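Unit 4: Wood Floor Finishes and Movement

Reading for this unit: Getov floor manual, chapters on moisture and on coatings. Bring your notes from Unit 3 (subfloors), as the terms are not repeated.

4.1 Wood and moisture

Wood takes up water vapor from the air and gives it back until it reaches equilibrium moisture content (EMC). EMC depends mainly on relative humidity and, to a smaller extent, on temperature. Below the fiber saturation point, a change in moisture content produces a change in size. Above it, size stays nearly constant.

Movement is not equal in all directions. Along the grain it is small enough to ignore for most floors. Across the grain it is larger, and tangential movement is usually close to twice the radial. A flat-sawn board therefore moves more across its width than a quarter-sawn board of the same species.

For estimates in this course use:

change in width = width x coefficient x change in moisture content (in percent)

Worked case. A floor is 500 cm wide across the grain. The coefficient is 0.002 per percent, and moisture content rises by 3 percent. The free change in width is 500 x 0.002 x 3 = 3 cm. A real floor is held by fasteners, adhesive and friction, so part of this shows up as stress in the boards instead of movement at the wall. The free value is still the one used for sizing a perimeter gap.

4.2 Layout and movement

In a strip floor all boards run the same way and movement adds up in one direction. In a parquet floor the grain changes direction from board to board or from panel to panel. Each panel then restrains its neighbors, and movement is spread over many short joints. Joint lines stay thin if the boards were conditioned before laying. Framed panels are a mixed case: the infill boards and the border boards may meet at right angles, and the joint between them sees cross-grain movement on one side only.
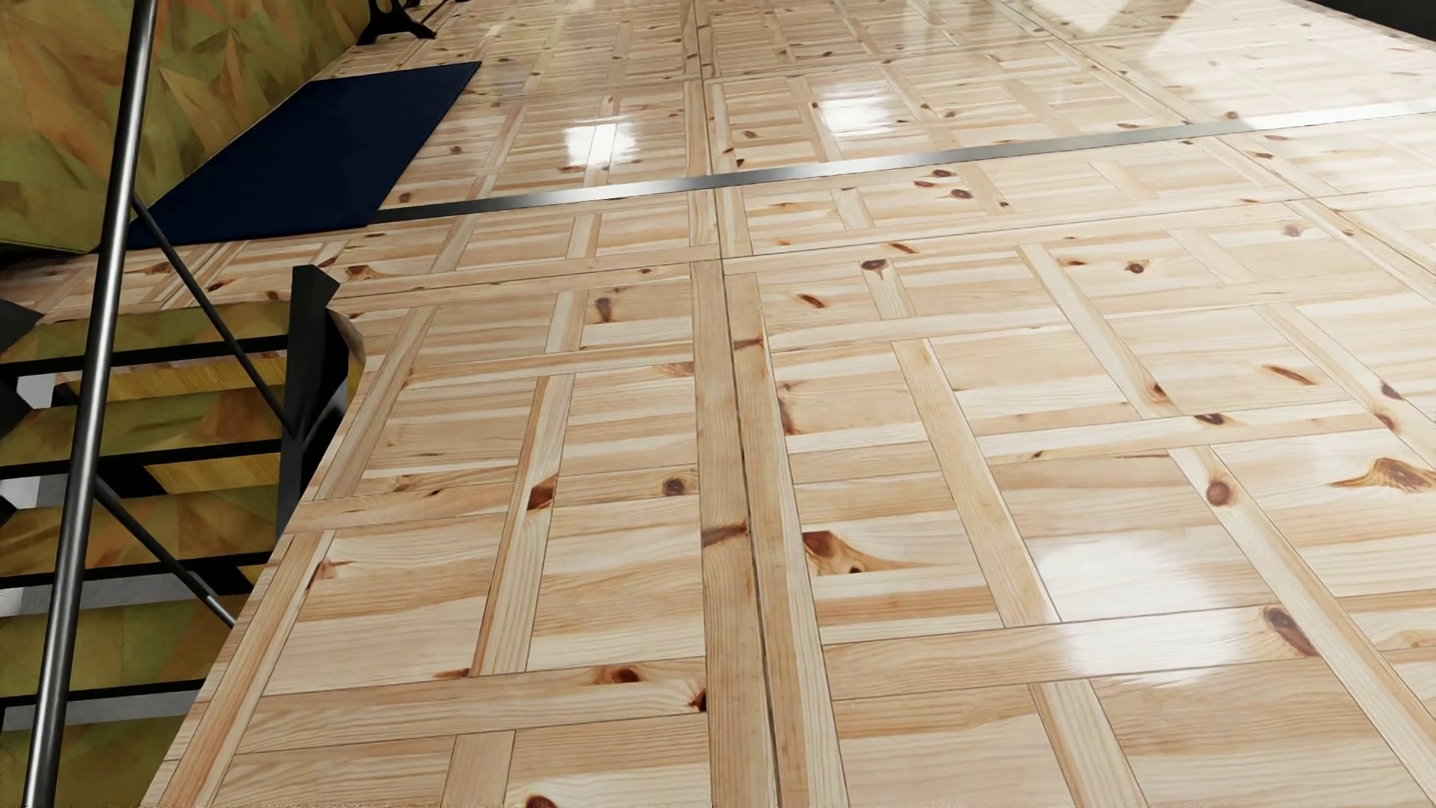 4.3 Gaps, cupping and crowning

Gaps. Boards laid too wet shrink in the heating season. Regular small gaps are normal. A few wide gaps with tight boards between them point to panelization, where the finish or adhesive has glued groups of boards edge to edge.

Cupping. Edges are higher than the center. The bottom face is wetter than the top. Find the moisture source first. Do not sand.

Crowning. The center is higher than the edges. The usual history is a cupped floor that was sanded flat and then dried.

Take readings at several points, well away from exterior doors, and record the depth of the pins. The Flamport case (handout 3) had 27 readings on one floor and no record of depth, so the set could not be used.

4.4 Coatings

Film-forming finishes sit on the surface. Penetrating finishes are taken up by the outer cells. Neither stops vapor exchange; both slow it down.

Gloss is measured as specular reflection at a fixed angle, normally 60 degrees for floors. A high reading needs a smooth film. Scratches from coarse grit show more under gloss than under satin, especially with light at a low angle. Matting agents lower gloss by roughening the surface of the film at a very fine scale - they do not change its color by design, though a pale floor may look slightly grayer.

Wear is tested by abrasion. In the Nomura exercise each sample is run for 1,000 cycles and weighed before and after. Report loss in milligrams and state the wheel type. Results from different wheels are not comparable.

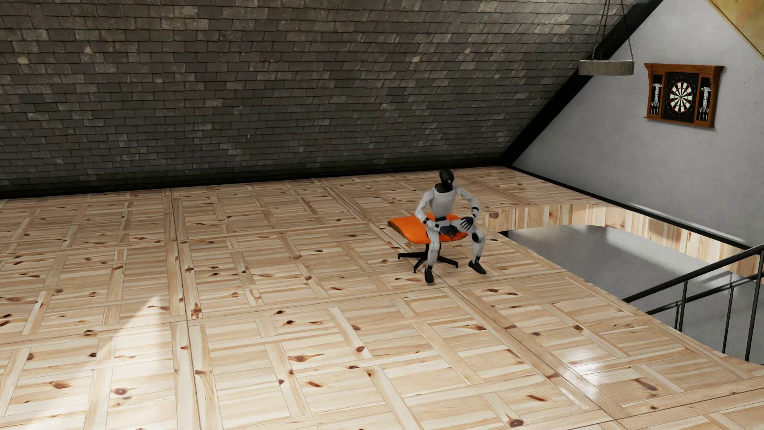
4.5 Concentrated loads

Load on a floor is given in two ways: as a total and as a pressure. Finish damage follows pressure. A small hard foot under a light chair can dent a board that carries a heavy cabinet without a mark. Softwoods dent more readily than most hardwoods, and a hard film over soft wood may crack at the rim of the dent.

4.6 Problems

1. Repeat the worked case for a floor 213 cm wide. Keep the other values.
2. A floor cups in July and is flat again by December. State two possible sources and one test for each.
3. Using the Ravedari data sheet, explain why a 60 degree gloss reading alone does not predict wear.

Show units at every step. Problem 1 is due before Unit 5 - the rest will be covered in section.

Course handout, Unit 4. For classroom use only. Questions: see the course office. Back to top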